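Build the room before you build the robot
6 September 2025

I have been building a table-clearing arm in a shared workshop since May, and I want to make a case for something that a lot of hobby builders still treat as a chore. Spend your first month in simulation. I mean really spend it there, with a proper room and proper furniture, before you cut a single bracket. I was slow to come around to this and now I can't stop talking about it.

Our workshop is called Mernell, and it is a great place with terrible acoustics. There's a laser cutter, a lathe that only two of us are allowed to touch, and a long bench at the back where the electronics people sit. My project is called Hirby. The goal is modest: an arm on a rolling base that can go up to a dining table, pick up the small stuff people leave there, and put it in a tray without knocking over anything tall. That last part is the whole job. Picking up a bead is a fun problem. Picking up a bead that sits behind a vase is the kind of problem that keeps you at the bench until they turn the lights off.

My first plan was the usual one. Print the parts, bolt them together, put a cup on a bench, see what happens. I had the shoulder printed by the second week and I was very proud of it (it's a lovely shoulder!). Then I borrowed some time on another member's computer, loaded up a dining room, and found out in one evening that the arm was 6 centimeters too short to get across a normal table from where the base could park. Chairs. I had forgotten that tables have chairs around them. On a bare bench you would never find that out.

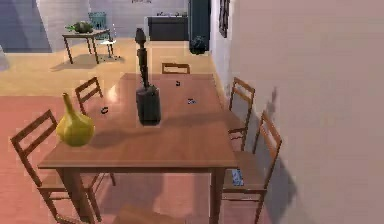 So the shoulder went in the scrap bin and the upper arm got longer on screen, where longer is free. I ran 200 reaches over that weekend while I was mostly doing laundry. I tried the base at the corners, then along the sides, then with one chair pulled out the way people leave them after dinner. Each time I moved something I learned where the elbow wanted to go, and it rarely wanted to go where I'd drawn it.

People at the workshop have two complaints about this way of working, and both deserve an answer. The first is that simulated rooms are too clean. Fair enough, if you let them be. But you are the one who sets the table! Put small dark things on brown wood and see if your detector still finds them. Put something tall and thin where the forearm wants to swing. Turn the sun so the shadows fall long across the top, and watch the software decide that a shadow is an object. Mine did that over and over, and I got to fix it sitting down with a sandwich.

The second complaint is that it isn't building. I understand this one better, because I joined a workshop to make things with my hands, and there is a real pleasure in a part that comes off the printer and fits. But I got more of that pleasure after the month on screen. When I finally cut the new links they went together in an afternoon, and I already knew which cable had to run on the outside of the elbow. The Zulemetti group two benches over skipped the step and is on its fourth wrist. They are better machinists than I am and they'd be flying by now.

I won't pretend it covers everything. Friction is a guess. Rugs are a guess too, and a rolling base on a thick rug does things that I have not managed to reproduce. My gripper pads behave one way on the screen and another way on glazed pottery, and for that there is no substitute for a box of thrift store vases and a towel on the floor. I use a motor controller from a little outfit called Nikzad, and its idea of a smooth stop and my simulator's idea of a smooth stop are still not on speaking terms.

Still, look at the costs. I have put 40 dollars of plastic into the arm that's on the bench today, and that includes the shoulder I threw out. If you're starting a build this fall, pick a room in your own house and model it badly. Get the table height right, put in every chair, leave some junk on the top. Then try to reach the far corner. I'm at the back bench most evenings if you want to borrow my chair models, and I'm still looking for a decent rug.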